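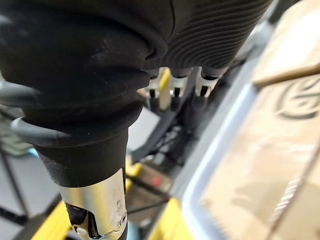 November, notebook of the cell group. Trial of the Kurkadex hand set, second entry

Started at 9:30. The hand set is on offer from Kurkadex through Saithong, and we have it on loan for 30 days before we must say yes or no. In the set are the hand with its black cover, the gripper with two fingers, the Kitel control software and one year of support. I write here only what I saw myself, and what is from the data sheet I mark with (DS).

Mounting. The manual is clear until page 58. After this page the order of the steps is different from the order of the drawings, and I had to read it two times. Please follow the drawings.

Cover of the hand. The rolls at the base of the thumb are soft and they bend well with the movement. The cover stops before the metal joint, so the joint stays open to dust. I asked Saithong if a longer cover exists. No answer yet. There are already faint scratches on the metal near the small screw of the thumb. I did not make a note of the surface when we unpacked, so I cannot say if they are new. Next time we must check this on the first morning.

Cables. The two grey cables go around the thumb in a curve. I do not like how near the lower one lies to the rolls. The data sheet gives a minimum bending radius but says nothing about rubbing. Question for the supplier.

Fingers. The joints are bright metal and they reflect our lamp strongly. For the wrist camera this gives white spots, and I turned the exposure down one step in Kitel. The setting was lost after restart. I have reported it as ticket 106.
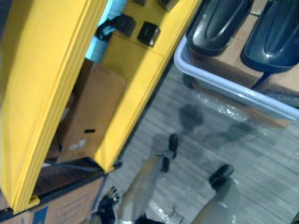

Gripper with two fingers

Black pads on the fingertips. I keep the fingers open when the arm goes down between the yellow housing and the tray, and I set the approach speed to slow. The space there is enough, but the clear plastic wrap should be taken away from the floor before a longer run. The vision part of Kitel has trouble with shiny material, and the dark blue parts on the cardboard in the tray are shiny also.

Price. The offer is 2,114 for the gripper alone, without tax. The hand is quoted separately and I wait for the paper. Kolell has a similar gripper, but their support is only by e-mail and they do not lend.

My opinion until now: the gripper yes, the hand not before the cable question is answered.

To do
- write to Saithong again (cover, cable)
- save the exposure setting in the start file
- ask Kolell for a price with the same pads
- read the part on cleaning, I have skipped it

Stopped at 4:15, arm in home position, power off.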